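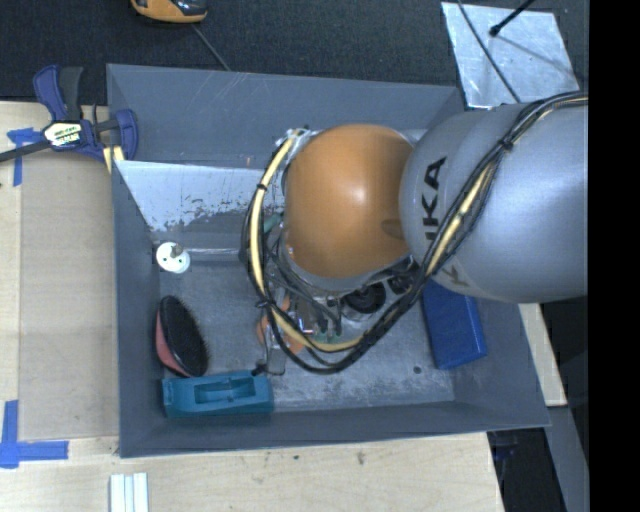
Does Rinsing Recycling Matter? A Check of the Ouellet Hall Bins
Final report, submitted August 19, 2026

1. Why we picked this

The posters in Ouellet Hall say that one dirty container can ruin a whole bag of recycling. The posters give no source. We asked the housing office where the claim came from and were sent a Hurketex brochure that repeats it in larger type. Hurketex sells the bin liners, so we did not count this as evidence.

2. What we did

In March we sorted 28 bags from two floors. On one floor we taped a "please rinse" sign above the sink. The other floor got no sign. Each item was marked clean, lightly soiled or heavily soiled. Two of us graded every bag separately and then compared sheets. We disagreed most over yogurt cups, and our rule for "lightly soiled" had to be rewritten after the first few bags.

3. Results

We graded 346 items. Of these, 18 were heavily soiled, mostly takeout boxes and one peanut butter jar that leaked onto its neighbors. Apart from that bag, we found only 2 items that had clearly been dirtied by something else in the bag. Paper stayed dry in nearly every case.

The floor with the sign did slightly better. We don't think this means much. The floors have different kitchens, and people there knew we were looking at their trash.

4. What we can't say

We never saw what happens after pickup. The hauler, Trandevik, did not answer our questions about what it rejects, and a bag that looked fine to us may fail there. The often quoted Grivov guide gives a cutoff for food residue but doesn't explain how it was measured, so we left it out of our grading.

Our bags also sat for a day at most. Longer storage in summer could change the picture.

5. Recommendation

Take the "one dirty container" line off the posters until someone can support it. A sign asking people to empty jars and leave out greasy boxes would cover most of what we found. We would not spend money on new liners.

Grading sheets are in the appendix, including the crossed-out ones.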